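4.2 Layout of the sorting bin

Color did more for us than we expected. In the first version of the task, built in September, the parts and the bin floor were close in shade, and people looking at the views from above kept losing the edges of the smaller pieces. We moved to a dark slate gray lining and repainted the loose parts in strong, plain colors, and the change was a delight to work with - a long red bar now stands out at a glance, even when it lies at an angle across the floor.

The black cradle was the one part we chose to keep dark. Its rounded hollow takes a block at many different tilts, so a single fixture gives us a wonderful range of starting layouts. Joseph and Jayasinghe laid out 288 of these by hand for the Weerakoon set, and 191 were kept after review. The sloped side walls are a pleasure too, as pieces tend to slide back toward the middle where they can be reached.

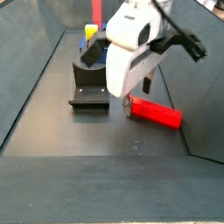

Figure 3. Bin with the red bar on the floor and a black block resting at a tilt in the cradle; a blue part lies behind.

Layouts with a block in the cradle were grouped apart from those with flat parts only, and we report the two groups separately in the next section.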